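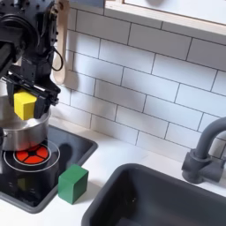 Clivum kitchen notes: README

Hi, I'm Joonas Manninen and this folder is my running collection of notes on the little kitchen corner I've been setting up and playing around in. It started as a page of scribbles about cooktops, then the coloured cubes came into it, and now it's grown enough that a few people at Dernetbridge have asked for a copy. So, a proper README (sort of!).

Last updated Mar 10, 2025.

What's in the folder

There are 1655 short entries, all plain text, one activity per entry. Nearly 40 of them are just me grumbling about storage, and you can skip those. The rest cover what goes on the counter, what hangs on the wall, what goes in the pot and what comes back out of it.

The kitchen corner

It's a white counter with a black glass cooktop set into it, with a raised dark grey rim along the edges. I've grown very fond of that rim. Behind it all is white subway tile with thin grey grout, laid in the usual staggered pattern. I did look at coloured tile (there was a mustard one at Väisänen I nearly brought home), but the plain white makes everything in front of it easy to pick out, and that won me over in the end.

The pot is a short, wide stainless saucepan, brushed finish. The spatula is light wood with a long handle and it lives on the wall behind the pot. Please hang it blade down. Half the entries from February have it the other way up and it bugs me every time I open them.

The cubes

Wooden, painted, edges a bit rounded. Yellow and green get the most use, and they're about the same size, so don't go looking for a big one and a small one. In the notes I write things like "yellow to pot, green stays", meaning the yellow cube goes in the saucepan and the green one waits on the cooktop to the right of the burner. "Swap" means do it again with the colours traded.

If you write "block" when you mean cube I'll still understand you, but search won't.

How I name things

File names go activity, colour, place, all lower case with dashes. So pot-yellow-in, or burner-green-beside. The "burner" is the one marked with the white rings. I used to call it "hob" in the early entries and haven't fixed them all, sorry.

Known gaps

The Prurkine shelf entries are missing their tidy-up half.
15 entries have no colour written down, and I can't remember which cube it was.
Nothing on washing up yet. I keep putting it off, same as the real thing.

Using it

Copy it, share it, change it however you like. If you add entries, keep each one under 3000 characters and stick your initials at the bottom so I know whose favourite colour keeps winning.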